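Skamivine Publishes First Results From Household Chore Study

Clearing a table is still harder for a machine than for a person, according to results released in September by Skamivine, which develops training methods for home and shop robots.

The study, named Grusis, covered 60 chores, from sorting snack bags to restocking a shelf. People first did each chore using hand-held grippers, and the recordings were used to train a robot arm. The arm then had 500 attempts across the full list.

Boxes and rigid containers gave the best results. Soft packaging gave the worst. A bag of chips changes shape when it is squeezed, and a grip that held once may slip the next time.

"People ask me if a robot can tidy the kitchen yet," said Hạnh Kiều, who leads the study. "It can do parts of it, slowly, with someone nearby. I would not leave it alone with the groceries."

Table work was done on ordinary dining tables with ordinary clutter – snack bags, pouches and small hand-held items, often lying against each other.

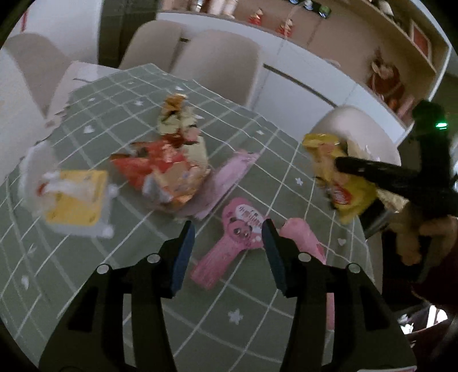
Shop-Floor Trials

Retail chain Rasell is hosting a second set of trials at its Zamfir store, where the arm puts packaged snacks back on low shelves. Staff there stop the arm by hand when an item gets stuck.

"It works at a fraction of the pace of a new hire," said Bereket Tefera, store operations manager at Rasell. "We have no plans to change staffing on the basis of this trial."

The store trials run for 8 weeks. Skamivine will then repeat the soft packaging chores with a new fingertip pad.

The full chore list and scoring rules are available on request.

Media contact: Clémence Hoarau, Skamivine press office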